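第三章 安装与第一次通水

翻到这一章，说明箱子已经拆开了，零件也点过一遍（没点的话回第二章，那张清单我写得挺细）。接下来我带着你把 Dogar 台下净水器装进水槽柜里，再把第一遍水放掉。我自己家里装的就是这一台，前前后后拆装过好几回，哪里容易拧歪、哪里会蹭一手密封脂，我都写在步骤旁边了。

动手前先把整章读一遍。管子剪短了可接不回去！

3.1 选一个好时间

挑个白天，最好是家里没人等着做饭的时候。我那次是星期六吃过早饭开始的，中间还出门买了一趟生料带，午饭前能用上水。第一次装的话，别卡着晚饭点开工，五金店关门以后缺一个垫圈真的会让人抓狂。

手边准备这些：
活动扳手一把，开口不用太大
十字螺丝刀
专用切管刀（箱子里有，灰色小袋里，别和备用卡环一起扔了）
生料带
旧毛巾，多拿几条
水桶或者深一点的盆
手电，能立住的那种最好
铅笔和卷尺

电钻只有装独立水龙头的人才用得上。打算用厨房原来那支龙头的，直接跳过 3.4 节。

3.2 先看看柜子里面

把水槽柜清空，洗洁精、垃圾袋、攒了好几年的塑料瓶统统请出来。我家清出来一个早就找不到的漏斗。

1. 打开柜门，找到冷水角阀。冷水一般在右手边，可也有装反的，打开龙头用手试一下水温再下结论。
2. 关上角阀，再开龙头，看水是不是彻底停了。还在滴的话，先换角阀，别的都往后放。
3. 从柜底往上量。滤芯是往下抽出来的，所以滤筒底端到柜底至少要留出 232 毫米，少一点都不行，到换芯那天你会被卡在那里，筒子转松了却拿不下来。
4. 看看侧板是什么料。薄背板挂不住装满水的滤筒，尽量固定在侧板上。
5. 用铅笔把支架的位置画出来，画完退后两步再看看，垃圾桶还放不放得下？抽拉篮还拉不拉得动？

注意：净水器只能接冷水！热水会让滤筒变形，密封圈也会老化得很快。有的厨房角阀上红蓝标记已经磨没了，所以第 1 步请一定别省。

注意：柜子里如果有插座，先把支架位置往旁边挪，别让任何接头正对着插座上方。挪不开就找电工把插座换个位置，这笔钱不要省。

小提示：柜子太矮，高度怎么量都不够的朋友，可以把机头横着固定在隔壁柜子里，管子从侧板穿过去。Wendisard 的长管套件就是给这种情况准备的，接法和本章完全一样，只是要多剪一次管。

3.3 挂支架，装机头

1. 支架贴住铅笔线，用螺丝先轻轻带上，别拧死。
2. 放上水平尺，没有的话手机里的也凑合。稍微歪一点不影响出水，但以后每次打开柜门都会看见它是歪的，我就是，看了整整一个冬天。
3. 调正以后再把螺丝拧紧。
4. 机头从上往下扣进支架，听到咔的一声就是到位了。没听到声音的，往上提一提，提得动就重新扣。
5. 认清机头两侧的箭头。箭头朝里的是进水，朝外的是出水。
6. 拿一截纸胶带贴在进水那一侧，写个“进”字。等一会儿钻进柜子里，上下左右全反了，这张小纸条会救你一命。

机头装好以后先别上滤芯。我知道新滤芯就在旁边躺着，很想拧上去看看效果，忍一忍，后面冲管路的时候空筒更方便。

3.4 装独立龙头（用原龙头的跳过）

配套的 Codbridge 小龙头需要一个直径 19 毫米的孔。很多水槽边上本来就有一个预留孔，上面盖着一片小圆盖，从底下一顶就出来了，先找找看，能省掉一大堆麻烦。

没有预留孔的，分两种情况：

不锈钢水槽：自己能开。用开孔器，低速，边开边滴一点油，别使蛮劲。钢屑要马上吸干净，留在水槽里过几天会冒锈点，我有一次以为是水槽坏了，擦了半天才发现是钢屑在生锈。

石英石、花岗岩或者岩板台面：请师傅来开。我试过省这个钱，朋友家的台面，钻到一半崩了个角，到现在去他家吃饭我都自觉坐得离水槽远远的。师傅来之前你只要做一件事，用铅笔把孔位点好，再把龙头竖在那里比一比，看看出水口够不够得到水槽中间，会不会挡着开窗。

孔有了以后：

1. 把装饰底盘和橡胶垫依次套在龙头下面，橡胶垫贴台面。
2. 龙头插进孔里，出水口朝水槽。
3. 钻到柜子里，从下面套上大垫片和锁紧螺母，用手拧到拧不动。
4. 请人在上面扶正龙头，你在下面用扳手再带一点。一个人装的话，上面拿胶带把龙头先固定住。
5. 转一转出水管，顺滑，底盘不跟着跑，就可以了。

注意：锁紧螺母是塑料的，拧裂了得等配件。带一点就好，真的只要一点点！

3.5 接管子

这一节我写得最啰嗦，漏水的来信大半都是在问这里。

1. 再确认一次角阀是关的，龙头开着，把管里的余压放掉。
2. 盆放在角阀下面，拧开原来的软管，会流出来一小股水，正常。
3. 三通的外螺纹缠上生料带，顺着拧紧的方向缠。方向反了，一拧就全皱成一团，只好撕掉重来。
4. 三通装到角阀上，原来的软管接回三通的上口。
5. 量进水管的长度。从三通到机头，让管子走一个松松的弯，别拉直，也别折角。
6. 用切管刀垂直切断。剪刀会把管口压扁，菜刀就更别提了。
7. 看一眼管口，圆的，平的，没有毛刺，再往接头里插。
8. 插的时候会感觉到两下阻力，第一下是卡爪，第二下是密封圈，要过了第二下才算插到底。
9. 往外拽一拽，不动，把蓝色卡环扣上。
10. 出水管照同样的办法，一头接机头出水侧，另一头接龙头。

关于第 8 步，我想多说两句。新手最容易停在第一下，手上觉得“有了”，往外拽也拽不出来，可密封圈还没咬住，一通水就沿着管壁往外渗。我的办法是插之前用铅笔在管子上画一道线，线的位置比着接头外壳量好，插完以后线应该刚好贴在接头口上。露出来一截，就继续往里推。

要是插错了想拔出来，先取下卡环，用两个手指把接头口那一圈均匀地往里按住，另一只手拔管子。按歪了是拔不动的，别用钳子夹，夹过的那一段管子就不能再用了，得切掉。

小提示：管子冬天会发硬，泡在温水里几分钟再弯，听话得多。

3.6 装滤芯

Druvholm 滤芯外面有一层收缩膜，两头还各有一个小盖子，盖子要拔掉！听起来像废话吧？我第一次装的时候就留着底下那个没拔，水小得像在滴眼药水，我还打电话去怪水压。

1. 洗手。滤芯拿出来以后尽量别碰中间的滤材。
2. 检查滤筒口上的黑色密封圈，有没有卧在槽里，有没有扭起来。
3. 密封圈上薄薄抹一层随机的密封脂，豆粒那么大就够一整圈用的。凡士林不能代替，会把橡胶泡胀。
4. 滤芯竖直放进滤筒，有刻度的一头朝上。
5. 滤筒对准机头，往上托住，用手慢慢旋。开始几圈应该很轻松，要是一上来就费劲，多半是丝扣歪了，退出来重新对。
6. 用手拧紧即可。箱子里那个大圆扳手是拆的时候用的，装的时候让它在旁边歇着。
7. 在滤筒上写下安装月份，油性笔写，字大点。我写的是“六月”，后来每次换芯都接着往下写，看着还挺有意思。

第 3.3 节里说先不上滤芯，是给想先冲管路的人留的余地。老房子铁管多，空筒先冲几分钟，冲到水里没有黄色再上芯，新滤芯能干净很多。新小区水质好的，这一步可做可不做。

3.7 第一次通水

深呼吸！毛巾铺好，手电立好，手机放远一点。

1. 龙头开到一半，角阀先只开一点点，能听见进水的嘶嘶声就停。
2. 等空气慢慢排出来。龙头会咳嗽，会喷，水是一股一股的，还带白色小气泡，都正常。
3. 水流稳定以后，把角阀开到底。
4. 关上龙头，让整套管路憋着压。机头上的小压力表指针会往上走，低于 2 bar 的话，出水会偏慢，先检查角阀有没有开足，再看是不是拔漏了滤芯的盖子。
5. 撕一张干纸巾，把每个接头都按一遍，看纸巾上有没有湿印。眼睛看不出来的小渗漏，纸巾一碰就知道。
6. 等半个小时，再用新纸巾按一遍。
7. 都干的话，打开龙头，放掉大约 50 升水。刚开始出来的水会发灰，那是活性炭粉，放着放着就清了。

第 7 步的水别浪费，拖地、冲厕所、刷鞋都可以，我拿来把阳台擦了一遍。浇花的话等它清了再接，炭粉倒是不伤花，就是会在托盘里留一圈黑印子。也别拿这些水泡茶，心急的我泡过，一股子游泳馆旁边晒过的橡皮管味儿。

注意：装好的头一晚，睡前把角阀关上，第二天早上再开，开完看一眼柜底的毛巾。毛巾要是干的，往后就可以放心让它开着了。

注意：出远门超过几天，同样请关角阀。回来以后先放几分钟水再喝。

3.8 不太对劲的时候

接头渗水
先关角阀，放掉压力，拔出管子看管口。管口斜的就切掉一小段重插，有划痕的也切掉。切了两三回以后管子可能不够长了，所以我在 3.5 节让你留一个松松的弯。

滤筒口渗水
十有八九是密封圈。拆开，擦干净，重新放进槽里，抹脂，再旋上。不要想着“再使点劲就不漏了”，使了劲照样漏，下次还拆不下来。

水一直发白
装一杯，放着别动。从杯底往上慢慢变清的，是气泡，过几天就少了。一直浑着不散的，停用，把滤芯取下来检查。

出水越来越小
新机器头一周就变小，多半是管子在柜子里被什么压住了。我家那次是一袋猫砂。用了好几个月以后才变小的，该换滤芯了，看第五章。

柜子里有嗡嗡声
管子贴着侧板在抖，拿扎带松松地固定一下，垫一小块海绵，就安静了。

独立龙头关了以后还滴几滴
出水管里的余水，滴几下会停。一直不停的话，把阀芯拆下来冲一冲，里面常常卡着一点生料带的碎屑，缠的时候伸出螺纹外面的那一点点就是罪魁祸首。

3.9 收拾台面，还有日常的小习惯

柜子里的东西可以请回去了，重的放外侧，滤筒下面空着，什么都别塞。我还在柜门内侧贴了一张小卡片，写着哪个阀管哪根管，家里人都看得懂（字写得丑也没关系）。

龙头底座周围容易积水，做完饭顺手用干布抹一圈。水垢刚结的时候一擦就掉，攒久了要用柠檬酸敷，敷的时候只敷金属，别让酸水淌到石材上。浅色台面沾了茶渍咖啡渍也要趁早擦，中性洗洁精加软布，擦完过一遍清水。

喜欢在水槽旁边放咖啡机或者电水壶的，电源线别从龙头后面绕，插头也离水远一点。净水器出来的水可以直接加进水箱，不过它滤的是余氯和杂质，水的硬度变化不大，该除垢的时候还是要除垢，按你那台机器自己的说明来。

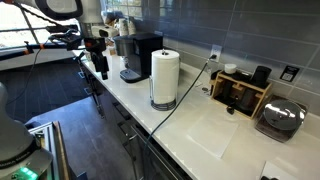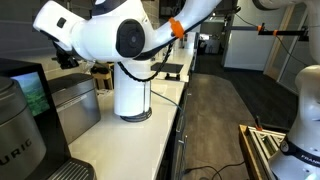
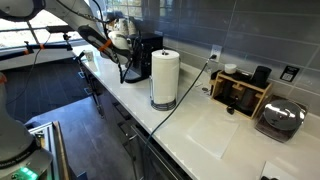
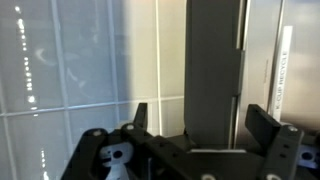 装好以后放了几天没用，还需要重新冲洗吗？

打开龙头放几分钟，放到水凉、没有异味就能喝，滤芯不用拆。要是停了一个月以上，就按 3.7 节的第 7 步再完整冲一遍，冲完用纸巾把接头按一圈。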